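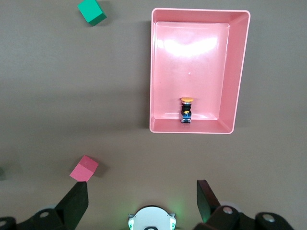 Buvley Desktop Check Scanner: My Review After 18 Months

I run a small upholstery shop on Borkowska Street, and a surprising number of my customers still pay by check. Hotels do, churches do, and so does pretty much everyone over a certain age who wants a wingback chair brought back to life. For years that meant a drive across town to the Karnska Credit Union branch, a deposit slip, a line, and sometimes a wait while a teller went to ask somebody in the back about an amount that looked large to her. I was always polite about it and I always came home in a bad mood.

Then the credit union opened up remote deposit to small business accounts, and I bought the Buvley. I love this thing! I'm going to try to be fair about it anyway, as there are a couple of spots where it drove me up the wall.

What you get

The box has the scanner, a power brick, a USB cable (short, more on that later), a cleaning card in a sealed sleeve and a folded sheet of setup instructions. No software disc. You download the driver, and after that you work inside whatever deposit page your own bank or credit union gives you. Check with them before you order, please. Mine had a list of scanners they support and the Buvley was on it, but the clerk on the phone told me plenty of people buy first and call later.

It's a squat gray machine with a slot on one side and a catch pocket on the other. The feeder holds 20 checks. There's a single-feed model too, which costs less, and if you only see a check now and then I'd go with that one and be perfectly happy.

Setting it up

I had mine working in one evening, with dinner in the middle. The driver went on without a fuss. The part that took time was the credit union's side: I had to sign an agreement, set a daily limit and get a code by mail before they would switch the feature on. Read that agreement. It tells you how long to hang on to the paper checks, what happens if one gets deposited twice by mistake, and how long they may hold a deposit before you can touch the money. On my account, anything over the daily limit gets looked at by a person, and they can hold it for up to 7 business days. I would much sooner know that up front than find out at a counter with people lined up behind me.

How it scans

Fast, and it reads well. It takes the front and back in one pass, picks up the account line along the bottom, and pops the picture onto the screen so you can type in the amount or fix the one it guessed. Printed business checks come through right nearly every time. Handwriting is more of a mixed bag, and I have one customer whose sevens and ones are the same shape, so I always look.

Creased checks are the weak point. If somebody has carried one around folded in a wallet, flatten it first under a heavy book. A really bad fold will stop the feeder and you get three beeps and a red light. The lid lifts right off, though, so clearing a jam is easy, and I haven't torn a check yet.

One thing I adore is the little line it prints on the back of each check after it goes through, so you know that one is done. I used to lie awake wondering if I'd deposited the same check twice (I hadn't, but try telling me that at two in the morning). You have to turn the printing on in the settings. It's off when you buy it, and I have no idea why.

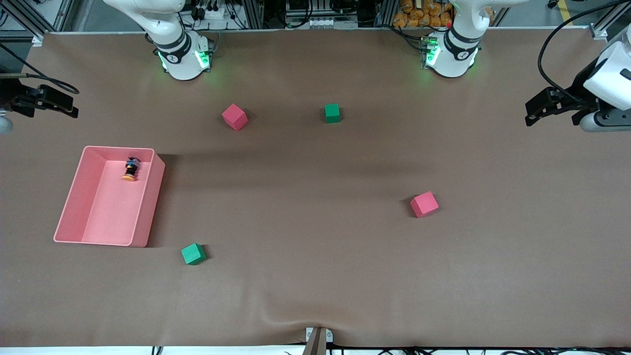
The daily routine is where the Buvley won me over. Checks come in, they get signed on the back with "for mobile or remote deposit" and the account name, and they go to the machine as a batch at closing time. All you need next to it is something shallow and open to drop them in during the day. A plain tray like the salmon-pink one on that brown mat would do fine, and so would a baking pan. Just don't let it turn into the spot where small stuff lands. I see that one already has some little dark thing sitting in it, and my own tray collects upholstery tacks in exactly the same way. A tack in the feeder would be a very bad day.

What about records?

Better than anything I had before. Every deposit gives me a report with the pictures of the checks attached, and I save each one to a folder by month. Last October a customer's bank sent a check back and the credit union asked me where it came from and what it was for. I had the front, the back, the date and my invoice in one email before my coffee was finished. They released the rest of that deposit the same afternoon.

I wish I'd had that kind of paper trail years ago. If you've ever stood there while someone decides whether your perfectly good check is perfectly good, you know the feeling. A scanner can't fix how people get treated at a counter, and you should still complain in writing when it happens. But having the whole record in my own hands has made me a lot calmer about money.

The competition

Before this I borrowed the Ostedel from a neighbor for a week. It's smaller and quieter and it looks nicer on a desk. It also wanted each check fed in by hand at just the right angle, and the software asks for a $19 monthly plan if you want to keep your pictures past the first month. The Buvley has no plan. You pay for it once.

Gripes

The cable is too short to reach the floor from a standing-height counter, so plan on buying a longer one. The cleaning cards cost more than they should, and you do need them, or gray streaks start showing up across the pictures. It's also loud! My dog leaves the room.

And the fan, or whatever it is in there, keeps humming for a while after the last check goes through. I unplug mine at night.

Who should buy it

If you take in checks every week and your bank or credit union supports it, get the one with the feeder. If it's a check a month from your aunt, your phone will do the job for free. I've had mine for 18 months, it has been through one roller cleaning kit and one spilled iced tea (the outside only, thank goodness), and it's still scanning away.

Updated 7 May 2024: the new driver fixes the sleep problem I mentioned in the comments. Install it, restart, and then turn the back printing on again, because the update switches it off.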